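**Orkley sounding rocket program: progress report for January**

We've had a very good month! The upper stage motor got through its second full-length firing on the Skutholm stand, burning for 312 seconds with no sign of the rough running that troubled us in the fall. Chamber pressure stayed inside limits the whole way, and the new injector plate came out looking clean.

Avionics are moving too. Rondonuwu delivered 8 flight computers, and all but two have passed vibration testing – the pair that failed have the same bad connector, and replacements are on order at no cost to the grant. 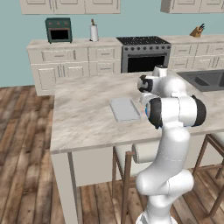 Recovery is where we're still behind. Nendis wants the parachute packed more tightly before the drop test, which means going back to a smaller bag and repeating the fit check. We'd also like every bolt, pin and line cutter laid out before packing starts, in a light gray tray with slightly raised edges, lying flat on the counter, so a missing part shows up right away. The drop itself is set for a Wednesday, from about 115 meters, wind permitting.

Spending is on plan. Our one request is to move the leftover propellant money into range fees.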